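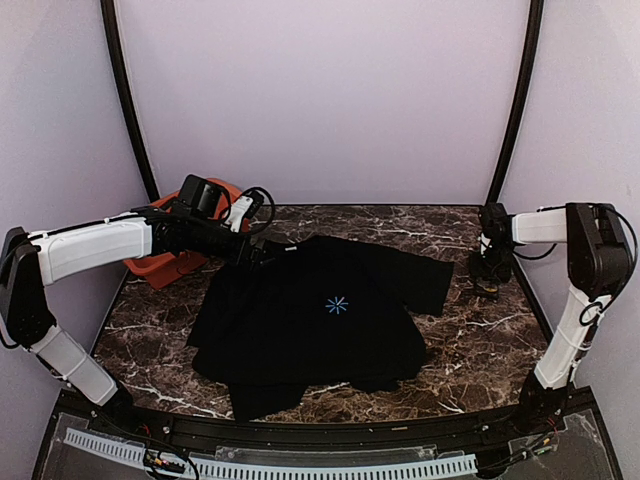 Looking after the two-arm folding cell: workshop tips

By Müzeyyen Uçar, Uroncombe workshop
Last changed 10 Jan 2022

These are the jobs we do on the Pralline cell between longer services. Most need only a hex key, a soft brush and a damp cloth.

Before you start

Park both arms, press the stop and switch off at the wall. The arms will sag when the power goes, so hold the upper link of each one and let it down slowly. Take the washing off the table first.

Gripper fingers

Ours are printed in black plastic and they do wear. Scuffs along the edges are harmless. Change a finger if the tip has gone soft or you can feel a crack with your nail. Run a brush down the print lines to get the lint out, and do the same inside the triangular opening.

Two screws hold each finger at the top. Nip them up by hand every 200 folds. Don't lean on the key or you'll strip the plastic, and then it's a new finger and 30 minutes of your afternoon.
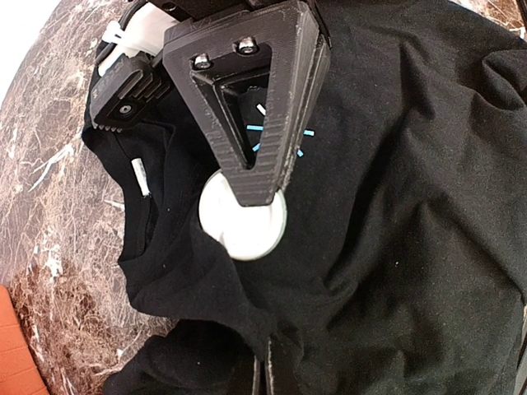
Wipe the round pad at the tip with water and a drop of washing-up liquid. No white spirit. If a pad slides on a cotton T-shirt after cleaning, swap it. Kiros Assefa keeps spares in the Kassa tin on the second shelf, and the spare finger screws are in there too.

Cables

Each arm needs a loose loop of cable at the joints. Move the arm by hand through its full reach and watch the loop. If it pulls tight, let some out at the next clip. If it rubs on the shell, turn the clip a little. Cut tie ends flush, as a sharp one will snag a knitted cuff.

The thin wires at the front belong in or against the slotted duct. Push each connector home with a thumb.

Table and walls

Damp cloth, then dry. Polish makes the cloth skate about and the folds come out crooked. Wipe the panels when they look dusty.

Starting up again

Run one old T-shirt at half speed. Check the left gripper first, then the right. Write the fold count in the Pledudeck book. At 400 the fingers come off for a proper look.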